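In Praise of the Mug That Doesn't Match

I grew up with a boxed set. Eight white mugs, eight white saucers, bought in one go and guarded like silver. When one broke, my mother wrote to the store for a replacement, and the kitchen went on looking like the catalog. It was very handsome and I can't remember a single thing about drinking from any of them.

So let me make the case for odd mugs — all of them, the heavy ones, the ugly ones, the ones with a bank's phone number on the side!

A mug you chose by itself is one you know. You know how it sits in your hand and how long it keeps the heat. My sister's Rastetti mug has a handle so small only she can use it, and she would fight you for it. Guests get to choose too, and I love watching them do it. Put out a matched set and people take the nearest one. Put out a jumble and they stop, look, reach past two and pick the third, and suddenly everybody is talking. 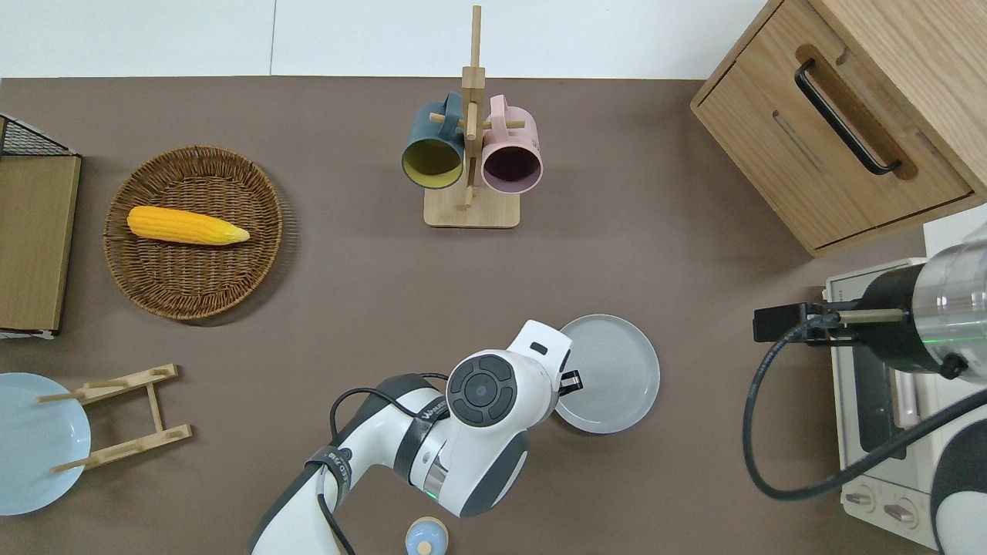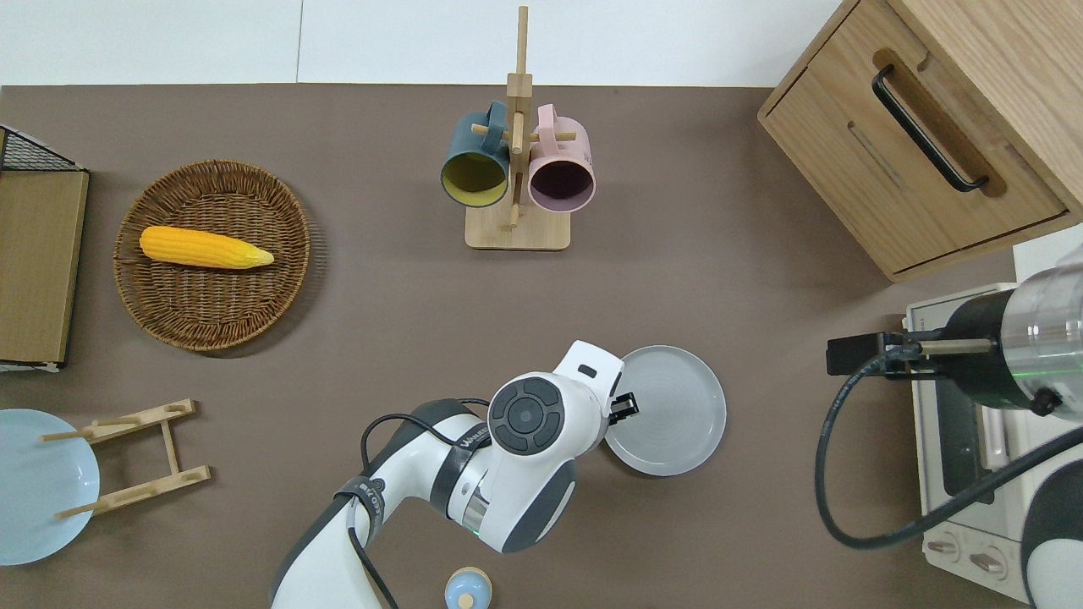
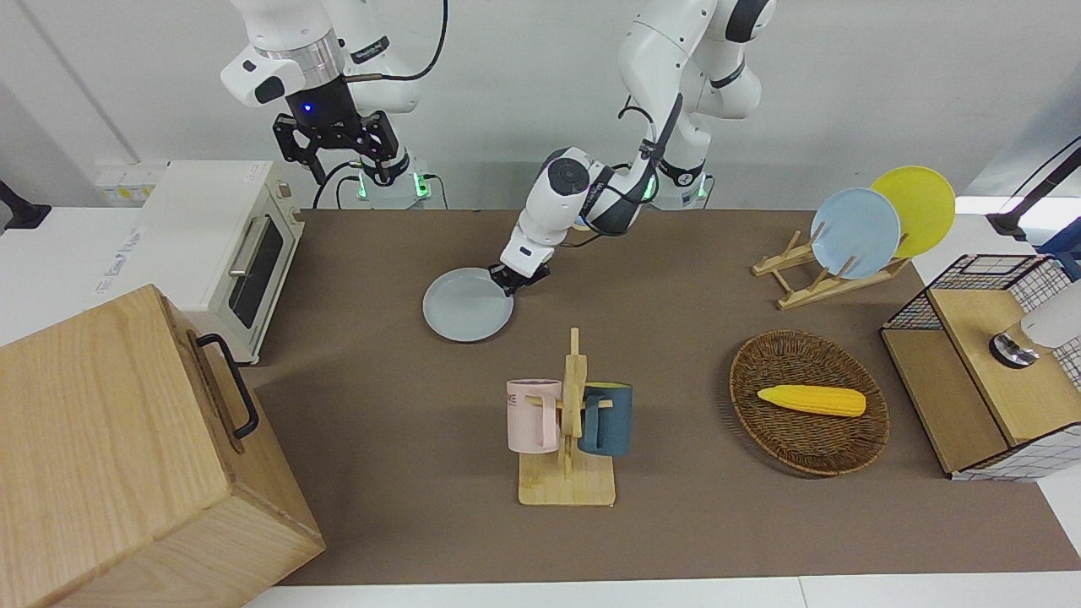 By Rebecca Sala
Home & Table | Opinion

I know the argument for the set. It stacks. It looks calm on an open shelf, and calm is worth something at six in the morning. The people at Monti, my favorite housewares store, will sell you 13 pieces in one box and you never have to think about it again. Fine! But I want to think about it. I like standing there half awake deciding between the green one and the one with the chip.

And odd mugs are cheap, which matters more than the design pages let on. The thrift store in Lalen sells them for 50 cents each, all year, and in August, when the students clear out, the shelves are so full they stack them on the floor. I have come home with a bag of five and change in my pocket.

They also make breaking things easier to bear. Drop one from a set and you have a gap. Drop an odd one and you're sad about that mug, properly sad, and then you go and find another that looks nothing like it. Mine went in April, a brown Markari with a speckled glaze, and I still miss it. The one I use now is orange and far too big, and my coffee goes cold before I reach the bottom of it.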